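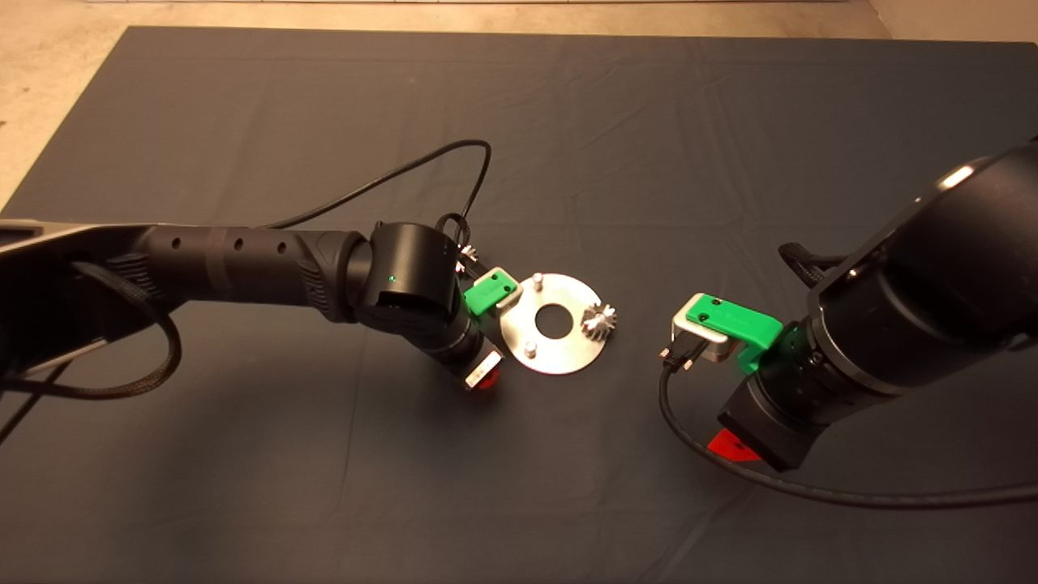 A steel plate with two pins and a bevel gear, between two robot arms.

Wanda Ferreira has lived on Zamora Street for 29 years and has never had a sidewalk in front of her house. She wants one, and she has been telling the Rivham town council so since last January.

"I walk my grandson to the bus stop in the road," Ferreira said at her kitchen table. "In winter the snow gets pushed to the side, so you're walking even farther out. Cars come down from Brundau Avenue and they don't slow down."

The town plans to lay new sidewalk on the east side of Zamora Street this year. The stretch would pass 37 homes and end at the Imelo Park entrance. Ferreira supports the plan but objects to how it would be paid for. Each homeowner on the east side would be billed $1,000, while those across the street would pay nothing.

"They'll be walking on it too," she said. "Everybody going to the park will. I don't see how it belongs to my side only."
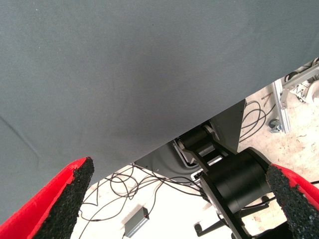 She said she raised the point twice during public comment and was told both times that the charge follows the town code, which assigns the cost to the property the sidewalk touches. She has asked for the code to be changed before the bills go out.

Her other concern is the trees. Two maples in front of her house stand in the path of the work, and she has not been told whether they will come down.

"I asked for a drawing. I got a letter saying the drawings were being revised. That was before Thanksgiving."

Some neighbors would prefer to drop the project. Ferreira said she understands, particularly those on fixed incomes, and would like the town to let people pay over several years.
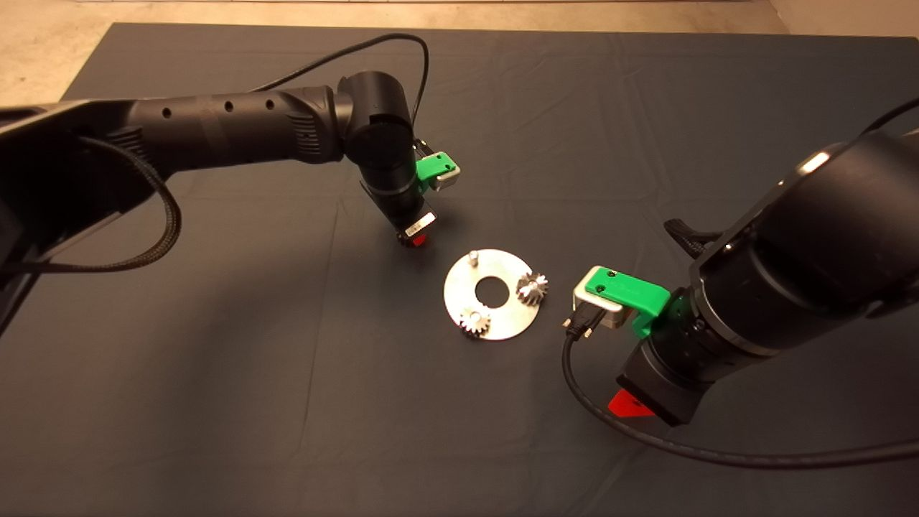 "If you spread it out, most of them would come around," she said. "It's getting the whole bill at once that scares people."

The council is to take up the sidewalk plan again at its next meeting. Ferreira has signed up to speak and is bringing a petition from the east side. She said she expects to be held to three minutes.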